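About the Lolham Group

The Lolham Group is a robotics research unit at Zisumstead. We work on one problem: how a two-finger gripper can pick up, turn and set down small objects when the only view available is a wrist view. We publish our methods, the training sets behind them and the failure logs.

The group was started by Jingyi Fu and Yiran Lu. Fu is responsible for policy learning and evaluation. Lu is responsible for hardware, calibration and data quality. Both teach in the spring term and are usually at their desks again from March.

What we study

Most grasping benchmarks use rigid objects with strong color and a simple outline. Our interest is in the other kind: pale objects on pale surfaces, hollow shapes, thin straps and prongs, rims that can be gripped in more than one way. On such objects a depth estimate is often wrong near the edge, and a policy trained on colorful blocks closes its fingers too early or too high.

The main method we maintain is called Tijani. It predicts a short sequence of wrist motions from the wrist view and the current finger opening, then discards most of that sequence and predicts again. Grasp points are not labeled by hand. They are recovered from demonstrations by looking backward from the moment the finger opening stops changing.
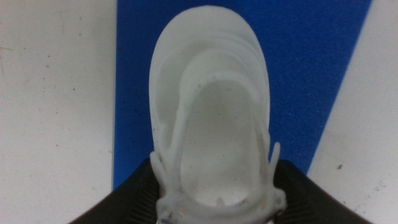 The second component, Cudari, is a check that runs after closure. It compares the view between the fingers with the view the policy expected and returns a single score. If the score is low, the arm opens, backs away and starts the approach over from a different angle. Cudari was trained separately from Tijani and can be used with other policies, provided the wrist mount is rigid and the fingers are visible in the view.

Results so far

The current training set holds 1,245 demonstrations. The evaluation set is kept apart from it and contains 76 objects, none of which appear in training. On this set, Tijani alone does well on closed shapes and poorly on open ones such as cups, shells and footwear forms. Adding Cudari recovers a large share of the failures on open shapes, at the cost of a longer cycle. We report both numbers in every paper – success on the first closure, and success after retries – as the two are often merged elsewhere and are not comparable.

Three limits should be stated:

The method has been tested on parallel fingers only.
Lighting is diffuse in all of our data. Hard shadows reduce the Cudari score even on good grasps.
White-on-white approach is still the weakest case. With little contrast between surface and background, the height estimate drifts until the fingers are close to the object.

The third item is the subject of our present work. We are collecting approach segments in which most of the view is plain surface, and training the height estimate on these separately.
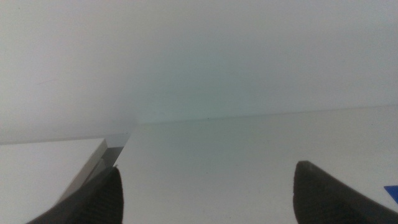
Open gripper over a white surface, with a white block at left and a blue object at the right edge.

Working with us

We take on graduate students and visiting engineers for stays of one term or longer. Applicants should be comfortable reading log files and should expect to spend part of each week on data collection. Code for Tijani and Cudari is released with each paper, together with the calibration routine. The evaluation harness has now logged 4,000 trials, and the full record is available on request to groups that want to compare against it.

Requests go to either Fu or Lu through the Zisumstead front office.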